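Study day in Eskola considers the late notebooks of Aline Draven

The Eskola Literary Society held its annual study day on Tuesday in the reading room of the town library. The programme was given over to the poet and translator Aline Draven, whose late notebooks were opened to readers this spring. The session was chaired by Elsa Hakala, president of the society, who welcomed members and thanked the library for extending its opening hours.

In her introduction, Ms Hakala recalled that Draven lived in Eskola for the last part of her life and wrote there almost all of the prose pieces collected as The Kitchen Hours. The notebooks contain drafts of these pieces, together with lists, copied recipes and the beginnings of a play that was never finished.

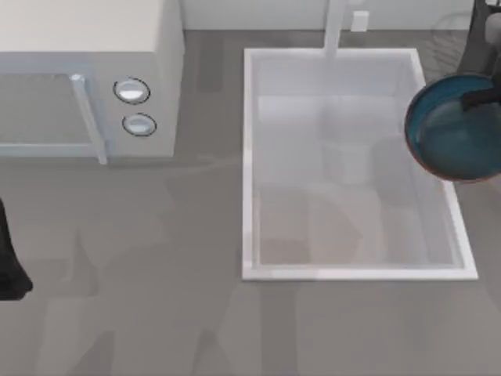
Three papers on the notebooks

The first paper was given by Sointu Halonen, who is preparing the critical edition. She compared the drafts of the opening piece with the printed text and showed that Draven removed nearly every adjective between the second version and the third. Ms Halonen also dealt with the order of the notebooks, which were not numbered by the author. Her proposed sequence rests on changes in ink and on the draft letters that appear among the literary work.

Aatos Vainio spoke on Draven as a translator. He argued that her habit of reading each line aloud before writing it down, mentioned several times in the notebooks, explains the short clauses of her mature style. His paper closed with a reading of two unpublished translations, by permission of the estate.

The third paper, by Rochelle Fitzsimmons, considered the place of household objects in The Kitchen Hours. Ms Fitzsimmons noted that Draven seldom describes the people in a room, but gives close attention to its doors, handles and work surfaces.
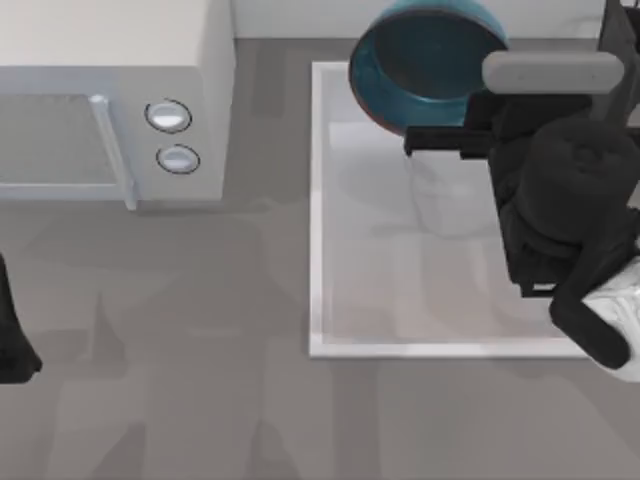

White microwave oven with two control knobs, on a grey worktop.

A discussion followed, during which several members asked whether the unfinished play could be staged. Ms Halonen replied that only the first act survives in a continuous form and that the remaining pages would need a good deal of editorial work. The chair proposed that a public reading of the act be considered for next season. 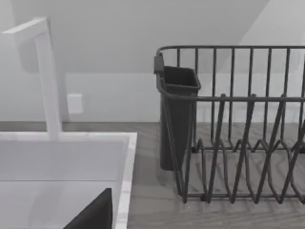

The prose piece entitled Washing Up was the subject of the closing reading, given by Valtteri Pitkänen. It is the shortest text in the collection and has been reprinted more often than any other. Mr Pitkänen read the early draft first and then the published version, in which the narrator stands at a boxy white sink with a thick, flat rim, much like the one shown here, and tries to remember the words of a song. The draft gives the song in full, while the printed text leaves it out. Mr Pitkänen suggested that the omission was made at proof stage.

The papers will be published by Mirneo in December, in an edition of 300 copies. Members of the society will receive the volume by post. The notebooks may be consulted at the library by appointment, and requests should be made in writing to the reading room.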